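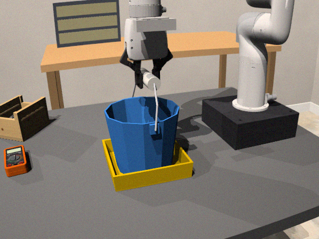
Bucket pick in the simulator, two-arm cell.

About Butarer

Butarer tests robot handling routines before they reach a customer's floor. We are a team of four, started by Riet Kramer and Damian Kubiak, and most of our work is done in simulation.

Our way of working goes back to a fault we had in our second year. A routine called Kikow had passed every simulated run. On the real cell, the first arm lifted its part and swung across while the second arm was still moving into the same space. The wrists hit. Ehsan Ghauri pressed the stop. No one was hurt, but one gripper was bent and the cell was down for 12 days.

The cause was ours. The two arms ran on separate clocks, and the simulator had been keeping them in step for us. We told the customer that the same afternoon and paid for the gripper.

Since then, every routine is run with the arms out of step on purpose — early, late, and with one stopped halfway. A collision in the simulator holds the release until two people have signed the report. Demetrio Zabala keeps the fault log, and customers can read all of it, including the entries about us.

To report a fault in a routine we tested, stop the cell first, then write to Ayman Sqalli through the contact page.

Page last updated 20 October 2020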